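About Trevley Language School

Trevley is a small language school for adults. We teach English and two other languages to people who work during the day and want to study in the evening. Our classrooms are on the second floor of a former bank building in Skirkodness, above the pharmacy. Please use the side door, the front door belongs to the pharmacy only.

How we began

The school was opened by a married couple who came to this country as adults and had to learn the language themselves. They remembered very well how it felt to stand at a counter and not find the word. The first course had 11 students and met in a rented room with chairs that did not match. There was one textbook for the whole class, and the teacher copied the pages every afternoon before the lesson.

After the second winter the room was too small, and we moved to the address where we are today. Since that time 1,081 students have finished at least one full course with us. Many of them came back for a second one, and several are now teaching in our evening program.

How we teach

We keep the groups small. A lesson takes 90 minutes with a short break, and there is tea in the hallway. In the first half we usually read or listen to something together. In the second half the students speak, and the teacher mostly listens and writes down the mistakes that come again and again. These mistakes are the subject of the next lesson.

We give homework, but never more than a person can do on the bus. If you could not do it, come anyway. We would like to see you in class without homework more than to not see you at all.

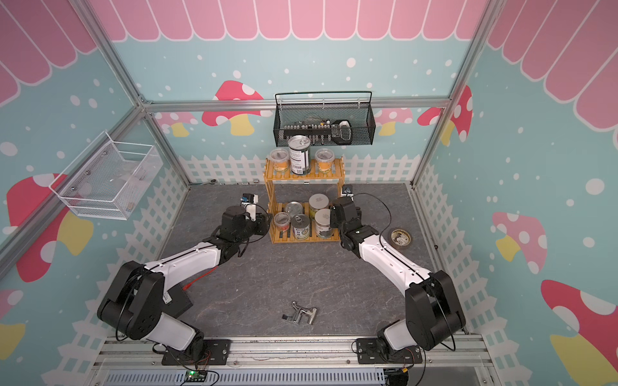
Grammar has its own hour once a week. It is open to students of all courses, and you may come with any question, also with a letter from your landlord or a form from the bank that you do not understand. We do not translate documents officially, but we can read them together with you and explain the difficult words.

Our courses

The beginner course starts from zero. You do not need to know the alphabet if your own language uses a different one, we plan the first two weeks for this.

The course we call Standby is for people with changing work hours. You buy ten lessons and come when your shift allows it. Please call us before four in the afternoon so that the teacher knows how many copies to make.

The Srivastava Course is our preparation for the written exam. It has the name of the family who paid for our library and who asked for nothing else in return. It starts every November and runs until spring. For this course we ask for a short placement test.

The library

Our library has 639 books, mostly novels, short stories and cookbooks. Cookbooks are better for learning than many people think, because the sentences are short and the verbs repeat. Students may take 2 books at one time and keep them for a month. Late books cost nothing, but please bring them back, other people are waiting.

Our teachers

All our teachers have a diploma in teaching adults, and most of them speak at least one language that they learned after the age of twenty. For us this is important. A teacher who has fought with foreign verbs has more patience with the person who is fighting now.

Visit us

You can sit in on one lesson for free before you decide. Write to the office or come by between three and seven in the afternoon. The office is closed during school holidays, but we answer e-mail within a few days.

Course fees can be paid in monthly parts. If the fee is a problem for you, please talk to the office in private and we will look for a way.

This page was last changed on 21 February 2025.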